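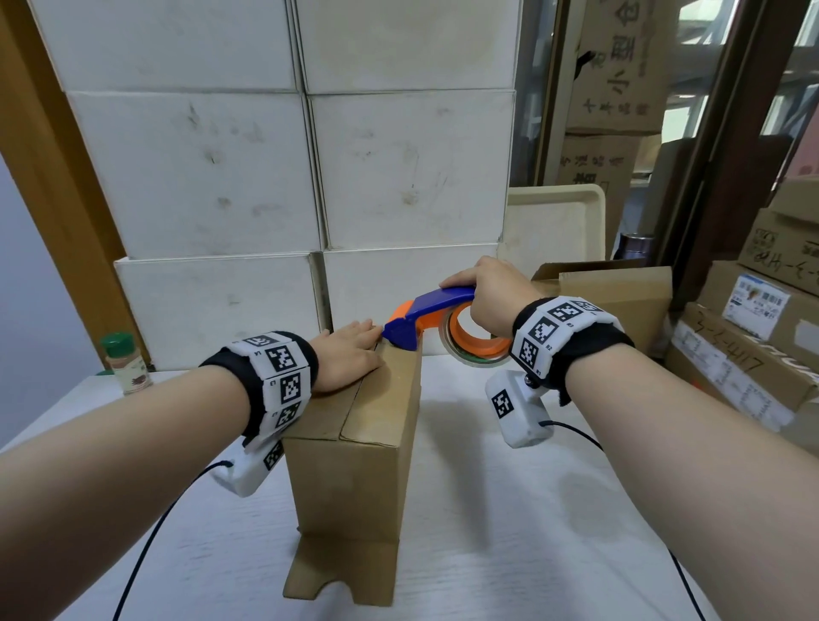 Pricing the last strip of tape: a talk with Patricio Medina

Equipment > Packing and shipping > Interviews

Patricio Medina handles equipment purchases for Gristatmont, which sells replacement parts for sewing machines by mail. Most of what it ships goes out in small brown cartons closed by hand with a tape dispenser. In December he has to hand in a plan for automating part of that job. We talked at his desk early one morning, before the phones started.

His first draft of the plan was one line long. It said "robot arm" and had a price next to it.

"I sent that in and it came back the same afternoon," Medina said. "The owner wrote 'and then what?' on it. She was right. I had priced the arm and nothing that goes around it."

The current draft has four parts: the arm and its gripper, the table and guarding, the recording of hand work, and the first year of service. He says the arm is the easiest of these to get a price for. Rekov sent him a quote in two days. The gripper took longer, as no supplier wanted to commit before seeing the dispenser it would have to hold.

"People ask why I don't just buy a case sealer," he said. "I looked at one. Sivix makes a good one. But you set it for a carton size and it wants to stay on that size. We change sizes all day long. On a busy day we close 244 cartons, and the next one is hardly ever the same as the last one. For a place that runs one box, I'd say get the sealer and be done."

He did put the sealer in the plan as a second option, with its own page of costs. He thinks any buyer should do the same, even if the answer looks clear at the start.

The part of the budget that surprised him most was the recording. Espinoza, the integrator he has been talking to, wants examples of people doing the task by hand, with markers on the wrists so that the position of each hand can be followed. Medina had assumed this would be included in the price of the arm.

"It's a separate line," he said. "You pay for the bands and the sensors, and you pay a person to sit there and tape boxes. You also lose a table while it's going on. I put down $3,000 for it and I don't think that's high."

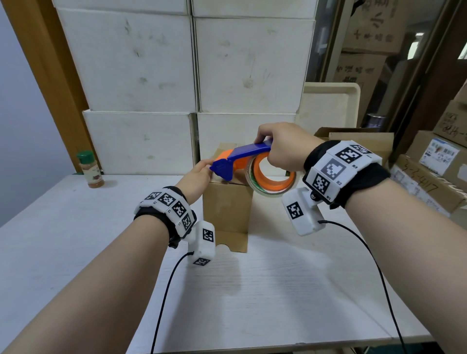

Blue tape dispenser held at the top edge of a small carton, flaps open.

Watching the task up close changed his list. He had written it down as a one-handed job, with a single arm to match.

"You look at it and it's two hands," he said. "One has the dispenser. The other one might be on the flaps, or it might be up at the front of the dispenser helping to guide it. So now you have a question. Do you buy two arms, or do you buy one arm and a fixture that holds the box? Those are very different numbers."

For now the plan has one arm and a fixture. The fixture is cheap to try. If it fails, he wants the money for a second arm already approved, so he has asked for it as a reserve that gets returned if it isn't used.

He also added a line for dispensers. Staff at the packing tables each have one they like, and nobody had written down the model. Medina wants one model everywhere before any more recording is paid for, with spares in a drawer. Tape is on the same line. He plans to set aside 300 rolls from a single supplier for testing, because a change of tape partway through would leave him unsure what he was comparing. 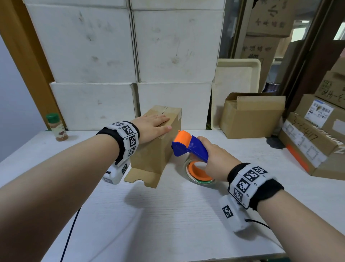

Left hand on the carton, dispenser in the right, marker bands on both wrists.

Asked about floor space, Medina pulled out a sketch with measurements in pencil. The stock that sits around a packing table is easy to leave out of a plan, he said, and so are the cables.

"Draw the table the way it is on a working day. I drew it clean the first time and the arm fit fine. Then I drew it again with the cartons where they really go, and I had to move the whole thing over to the other wall. That meant an outlet, and the outlet meant an electrician."

The quoted delivery time is 11 weeks from the deposit. He has not scheduled any change in staffing around it. The packing tables will keep running as they do now through the whole trial, and he has budgeted full wages for them.

What would he ask a vendor first, if he were starting over?

"Who comes out when it stops, and what does that visit cost. I asked that last. Rekov had an answer, and it was fair, but it added a page."

He expects a decision on the plan in the new year. Until then he is getting a second price on the guarding.

Contact the editors | Copyright, all rights reserved | Back to top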